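# Zilness Bin Items: household and toy objects in a gray bin

## Summary

Zilness Bin Items is a small image set of loose household objects and toys lying in one large gray open-topped bin. The items are of the kind that collects in a family hallway or a yard box: plastic sand tools, sunglasses, toy figures, small kitchen pieces. The set was put together to test item naming, sorting by use, and the handling of worn backgrounds. Sobia Usmani maintains the item list. Bushra Siddiqui maintains the labels and the review notes.

The item pool holds 100 objects. They are divided into 16 groups by use, and a group has at least two members. An object belongs to one group only, even where a second would fit. A toy pan is filed under toys, and a real measuring cup shown in a sand set is filed under kitchen.

## Contents

- `items.csv`: one row per object, with item number, short name, group, main color, and longest side
- `groups.csv`: the 16 groups and their definitions
- `labels/`: one text file per image, listing the item numbers present
- `notes/`: review notes, free text, not normalized
- `images/`: the images, all from a fixed camera

Item numbers are stable across releases. Numbers of withdrawn items are not reused.

## The bin

All images use the same bin. It is gray, rectangular, and open at the top, with a flat back wall and sloped sides. The floor is scratched and has pale wear marks. The sloped panel along the rear has a whitish coating that has worn through to gray in ragged patches. Neither the floor nor the panel was repainted for the set. Small specks and crumbs may be present along the base of the back wall. They are not labeled and should not be treated as items.

Pale objects are the hard case. A light blue or white toy has low contrast against the worn areas, and early labelers tended to trace the wear mark together with the object. The current labels give the object only. 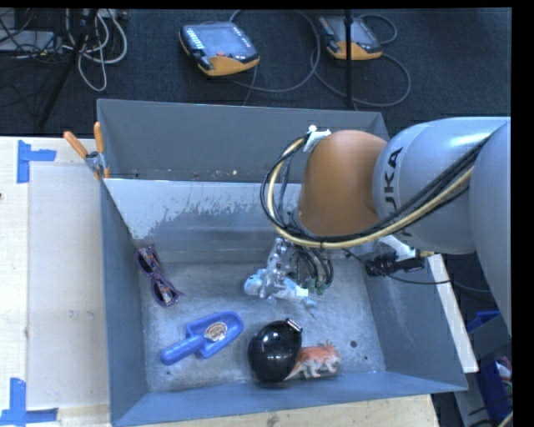 Naming follows the short names in `items.csv`. The short name gives color first, then object: "purple sunglasses," "blue scoop." Pattern is recorded in the notes field and never in the name. Sunglasses with patterned temples are therefore entered by frame color, and the temple colors go in the notes. Lenses are not a separate item.

The word "scoop" covers any one-piece tool with a handle and a wide, shallow blade. "Shovel" is kept for tools with a long straight shaft. The Wovitz list, from which some of the names were taken, uses "shovel" for both. Those rows were converted by hand.

Toy figures are named by color and the word "figure." Character names are not used, even where a labeler recognized the character. Tags attached to a figure count as part of the figure.

## Label rules

1. Label an item if any part of it can be identified.
2. Do not label dust, crumbs, scratches, or coating loss.
3. If two items touch, label both.
4. If an item has come apart, label the larger part and add `split` to the notes.
5. If the group is unclear, use the group of the item's most common use at home.

Rule 5 replaced a longer table in release 2. Labels made before that release were checked again, and 5 items changed group.

## Known problems

- Sunglasses are filed under clothing. Several users have asked for a separate accessories group. This is open.
- Light blue and white are applied unevenly to items that have both. Main color should be the color with the larger area, but this was judged by eye.
- The longest side of soft items was measured flat, which overstates their size when folded.
- Two groups, bath and garden, overlap for plastic cups.
- Notes from the Malik review round use an older numbering. A conversion table is in `notes/malik_map.csv`.

## Suggested and unsuitable uses

The set is suitable for item naming, color and group sorting, and tests of background wear. It is not suitable for estimating how common an object is in real homes. The pool was chosen for variety of shape and color, and the mix of groups does not reflect any household.

## Changes

- Release 2: group definitions rewritten, `split` note added, October 2018
- Release 1: first item list and labels, January of the same year

Corrections should name the file, the item number, and the proposed value. Corrections to groups also need the group definition relied on.

Contact: Lultance data desk, attn. Bushra Siddiqui | © Lultance | Back to top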